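Celtholm mesh shopping basket, blue
Reviewed Mon 10 December

I paid $18 for this at Zarker after my old canvas tote finally gave up, and I've been dragging it to the shops ever since. Love the colour!

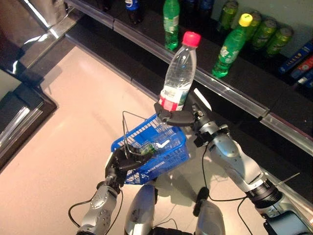

My big worry was the handle. It's thin metal wire, and I'd have liked a bit of padding (my fingers complain by the time I'm back at the car). For a quick run it's grand though — a green bottle lying on its side in the bottom, a water bottle with a pinkish-red cap held just above it, and there's plenty of room left for bread.

The mesh is easy to rinse under the garden tap, and crumbs fall straight through.
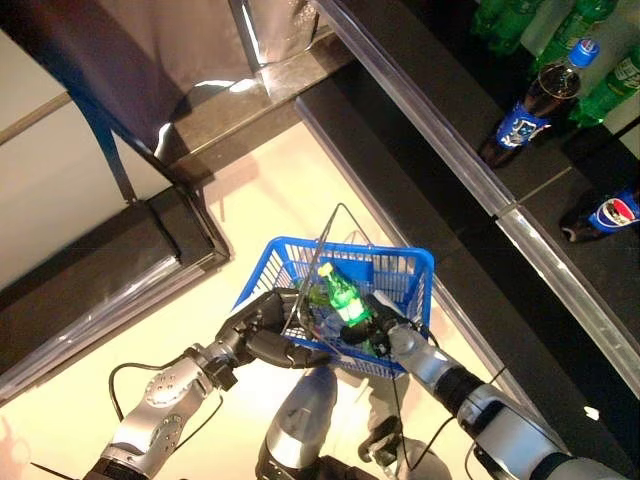 Small stuff like loose batteries I'd put in a bag first. I looked at the Adari one too, but it was $10 dearer and only came in grey. Four stars from me, and I'd buy a second for the laundry.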